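Marble, grout and other things I've ruined

I've been meaning to write this page up since the hall floor went down, and it's grown a bit. Half of it is about stone floors and the rest is whatever I've had to scrub, unstick or apologise to my landlord for. Skip about as you like!

Everyday washing of polished stone

Warm water and a tiny squirt of pH-neutral stone soap. I mean tiny. The first year I used a good glug of the stuff (more soap, more clean, surely?) and ended up with a floor that looked as if someone had breathed on it. Soap film builds up and no amount of extra soap will shift it. If yours has gone like that, wash it twice with plain hot water, change the bucket in between, and dry it with an old towel under your feet. Shuffling about in a bath towel is surprisingly good exercise.

Do dry it. Every time. We have hard water in Ponduncombe and if I let the floor dry by itself I get a lovely set of tide marks by the back door.

Sweep or run a dry microfibre mop over it first, by the way. Grit is what takes the shine off, far more than feet do. I have a mat outside and another one inside and I shake the inside one most mornings, when I remember.

Things that must not go near it

Vinegar. Lemon. Limescale spray. Bathroom cleaner that smells of either of those. They don't stain marble, they eat the polish off and leave a dull patch, and you can't wash a dull patch away. I know every tips page in the world tells you vinegar cleans everything. Mine used to say so too, and there's a ring the size of a jam jar lid by the cooker to show for it.

Wine, fizzy drinks and tomato sauce do the same thing more slowly, so blot straight away. Blot, don't wipe, or you'll make a small ring into a large comet.

Oily marks

These go darker than the stone around them and look like damp that never dries. Mix bicarbonate of soda with a little water until it's like thick yoghurt, spread it over the mark, cover with cling film, tape the edges down and leave it overnight. Next day lift it off with a plastic scraper and rinse. It took me three goes to shift some sunflower oil and I was ready to buy a rug after the second. Try it in a corner first, please, I don't want letters.

Dull rings

Small ones can be brought back with marble polishing powder and a damp felt pad. I used the Fosberg one, which came in a tub of 900 grams, and I've got enough left for several lifetimes. Go in little circles, keep it wet, stop and look every minute or so. For anything bigger than a saucer I'd get somebody in. Panagiotis Atanasov did our hall and charged me 119 for the morning, including the bit under the radiator that I'd been pretending wasn't there.

Grout

An old toothbrush is too soft and a wire brush is much too hard. What you want is one of those stiff nylon nail brushes. Bicarb paste again, ten minutes, scrub along the line and mop up the slurry before it dries. On plain ceramic tiles you can be as rough as you like, but next to polished stone go gently and keep the bristles in the groove.

If the grout is still grey after all that, it may simply be grey grout. I spent a whole weekend in June finding this out.

Chair legs, buckets and the fridge

Felt pads fall off. They do, all of them, usually the one you can't see. I've gone over to the little felt socks that pull on over the leg, and I wash them in a net bag with the dusters. Metal buckets leave rust rings so stand them on a folded cloth. For moving the fridge, lay down a bit of old carpet with the pile to the floor and tip the fridge back on to it. It'll slide along like butter — mind your toes.

What to put on your feet

Socks on polished stone are an accident waiting to happen, and so are those towelling slippers from hotels. I wear trainers with clean rubber soles that I keep for indoors. Give the soles a wipe with a damp cloth once a week, black scuffs come from dirty rubber nine times out of ten. If you do get a scuff, a white pencil rubber takes it off.
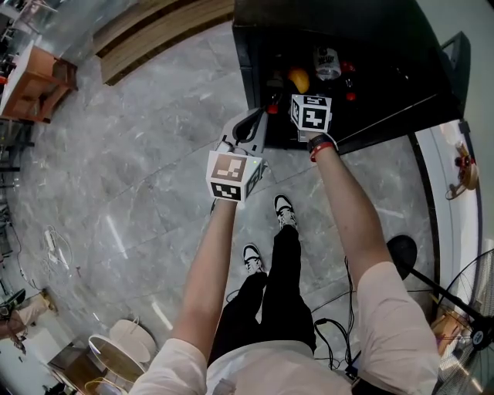

Pale grey marble with white veins is kinder than it looks, I think. Dust hardly shows on it and crumbs vanish completely (until you're barefoot). Black granite is the opposite and I wouldn't have it as a gift. My sister has it and she's never without a cloth in her hand.

Dark worktops

Same sort of trouble as black floors, only higher up. Smears are nearly always too much product. Wipe with a well-wrung cloth, then straight over with a dry one, and do it with the light coming from the side so you can see what you've missed. A glasses cloth is brilliant for the last few fingerprints.

Cloths, while I'm on the subject

Never use fabric softener on microfibre, it coats the fibres and then they just push the water round. Mine go in at forty with no softener and dry on the line. If you've already done it, soak them in hot water with a spoonful of washing soda for an hour and run them through again. The Lobo ones from the market have lasted best of any I've bought, and I've bought a lot of cloths.

Sealing

Drop a teaspoon of water on the floor and go and make a cup of tea. If the stone has darkened underneath when you come back, it wants sealing. Make sure the floor is bone dry first, leave it a full day after washing, put the sealer on thin and buff off every bit of the extra before it goes tacky. Windows open. Cat shut in the bedroom.

Last changed 5/18/19 — I've taken out the bit about using milk on scratches, it doesn't work and it smells.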